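Search this blog
Print this post | E-mail this to a friend
January 2023
Posted by Sawsan Kanaan

Quick one because I'm on earlies again tomorrow and the kettle's already been on twice. A few of you asked what happened with the folding line after I moaned about it in September and then went silent. So. It's in. It's running. I still have a job, before anyone rings my mum.

For new people: I work at Unda, the children's clothes place, returns and second-hand side. Stuff comes in by the sack, we open it, check it, fold it, bag it, tag it, off it goes. That was the whole job for me and everyone on my bench, for years. Then the Plandovov got bought. Big long thing, belt down the middle, arms either side, and a screen that says READY when it isn't. It takes a garment off the belt, flattens it, folds it, drops it in a tray. When it likes the garment.

It likes T-shirts. Plain ones, adult sizes, which we hardly get. Vests it likes. Pillowcases, wonderful, except we don't sell pillowcases. What it doesn't like is anything with a frill, anything with a hood, tights (don't ask), dungarees, and anything that's been through so many washes it has gone that soft floppy way. So most of what a four year old wears.

What's changed then. First thing is the noise. It's not loud, it's just always there, a sort of sigh and clunk. We used to have the radio and now we have the radio a bit louder. Second thing is where we stand. There used to be six of us round the big bench facing each other and you could talk all day with your hands going. Now it's 2 at the front feeding, 3 at the back catching, and one walking up and down clearing jams. You can't talk to the front from the back. You wave. I know that sounds like a small thing to put on a blog but it's the one that gets brought up in the break room every single day, way more than the pay.

Third thing, the targets. Nobody had a number on them before, the bench had a number and you shared it, and if somebody was having a bad day the rest of us ate it. Now the screen has a number. The best we've had off it in a shift is 1689 and there was a cake. Proper cake, to be fair. But then the next morning that was up on the board as if it was normal, and it isn't, that was a day of nearly all vests!

And the jams are ours, aparently. The machine stops and the screen shows the time stopped, and whoever is walking that hour gets it against their name. I've raised it. My line manager has raised it, he says. It's being looked at.

Good bits, because there are some and I said I'd be fair. My wrists. I didn't know how bad they were until they stopped. I used to come home and not be able to do a jar, and now I can do a jar. The sack lifting is gone as well, there's a tipper for that, and that was the thing that put two people off work last winter so I'm not going to be sniffy about it. And they did keep everybody. They said they would and I didn't believe them and they did. Hours got shuffled, I lost my late Thursdays as I used to call them - got them back as something called flex - but no one was let go. I'm told the other site, the Matar one, didn't go so smoothly. I don't know enough to write about it so I won't.

Training was a morning. One morning! A very nice woman from the suppliers stood there with a tablet and a slideshow and went through the stop buttons, then the other stop buttons, then lunch. Everything else we've worked out on our own. Put the small stuff through button side down. Don't feed two of the same colour one after the other, it thinks it's one long thing and panics. None of that is in the manual. I started writing it on the back of a delivery note, and now it's two sheets taped to the guard and the supplier has asked if they can have a copy. I said what's it worth. He laughed. I wasn't joking.

Which gets me to the new bit. The frilly, floppy, awkward pile, everything the line spits out, comes to a table, and the table is where I've ended up most afternoons. We call it the Sitier table because that's the name on the paperwork. Hand-held grippers instead of fingers, slowly, one bit of clothing at a time. I put my name down mostly to get off the jams. The idea as it was put to us is that the way we handle the awkward pile gets used for the next machine, so there's the obvious question sitting there and yes, we've all asked it.

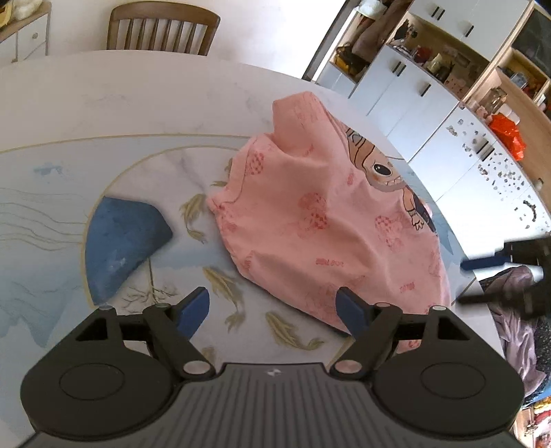
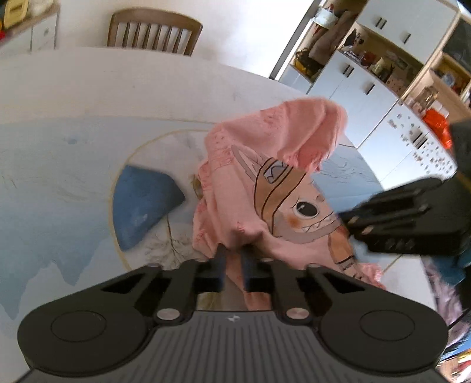 My own feeling about it changes depending on how tired I am. Some days I think I'm teaching my replacement, and some days I think good, let it have the leggings. It is a skill though, and I'll argue with anyone who says it isn't. Take that pink top with the shark-hood character on it and the ruffled hem. By hand I wouldn't even look, I'd have it folded while telling you about my weekend. With the grippers you get one little fold of cloth pinched between the ends and the rest of it just slumps in a heap, and then you have to decide where the next pinch goes, and you can't feel a thing. You end up thinking about stuff you haven't thought about since you were learning. Where's the shoulder. Which way round is it. I went home and folded my own washing like I'd never met a sleeve.

What I'd like is for that to be written down somewhere as work that needs knowing how, with a grade next to it. At the moment it goes on the timesheet as "other". Sorting is a grade, tagging is a grade, feeding the Plandovov is a grade as of this month. The table is "other". So that's my next meeting, and I've got my sheets of paper ready, and if you work anywhere that's had one of these put in and you got it graded properly PLEASE leave a comment and tell me what you said and who you said it to.

Also still after a lift share from the ring road side, my old one's moved to lates. Same times as before. Will bring biscuits.

Right, bed.

Print this post | E-mail this to a friend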